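How to oil a wooden worktop

A worktop that gets daily use needs fresh oil two or three times a year. The job takes an evening, plus a night for the last coat to harden. We use the same method on all the tops in the Breltesby kitchens, old and new.

What you need

Hard wax oil or Danish oil, 120 and 240 grit sandpaper, a sanding block, lint-free cloths, washing-up liquid and rubber gloves. A 390 ml tin is enough for a normal run of worktop with some left over.

Clean and sand

Clear everything off and wash the top with warm water and a drop of washing-up liquid. Wipe it down and leave it overnight. Sand along the grain with the 120 grit, then again with the 240. Black marks near the sink may need more work – go wider than the mark itself or you will leave a dip.

Vacuum the dust and wipe over with a barely damp cloth.
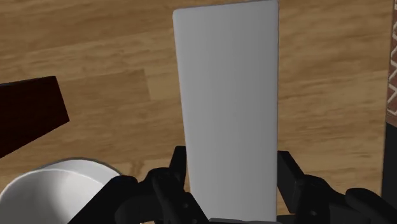 Honey-brown grain with darker streaks.

Apply the oil

Stir the tin, don't shake it. Pour a little on to a cloth and rub it in along the grain, working in sections the length of your arm. Leave for 15 minutes, then wipe off whatever has not soaked in. Any oil left standing will go sticky.

Wait four hours and put on a second coat. New wood should have a third. Don't forget the end grain and the edges of the sink cut-out, which drink far more than the top.

Used cloths can catch fire on their own. Lay them flat outdoors to dry before they go in the bin.

Keep the top dry until morning and go easy on it for a week. Use a trivet under hot pans, always.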